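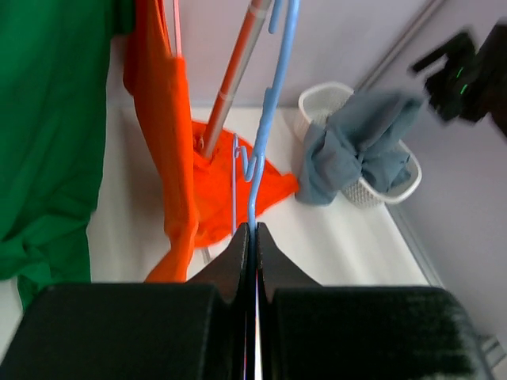 Garment Handling Cell 8 – Periodic Safety Inspection
Site: Plorkden, returns hall
Date: 2018-04-20
Inspector: Ludger Oltmanns

1. Emergency stops
Result: Pass
Both buttons latch and reset. Stop confirmed from the operator side and from the aisle.

2. Gripper fingers and pads
Result: Pass with comment
Pads secure on the Vornska gripper. Slight wear at the tips. Plastic hangers are thin, so worn pads will show up first as dropped hangers. Recheck in July.

3. Table and surroundings
Result: Comment
Loose garments can hang down past the work surface. Keep sleeves and hems clear of the arms before restart.

4. Reach zone marking
Result: Fail
Floor tape worn through over 375 mm on the aisle side. Replace before next shift.

5. Status lights
Result: Pass
Visible from the packing desk.

6. Staffing and tasks
Result: Comment
Operators no longer hang garments by hand. They now sort, clear jams and release the cell after a stop – more walking, less lifting. Two operators report waiting next to the table between jams. Standing position to be moved behind the line. Job sheet still describes the old manual station and must be rewritten.

7. Training records
Result: Open
Malero course complete for day shift. Night shift not on file. Grube to supply list.

8. Lockout
Result: Pass
Lock and tag present, procedure 1138 posted at the cabinet.

Overall: restricted release. Items 4 and 7 to be closed first.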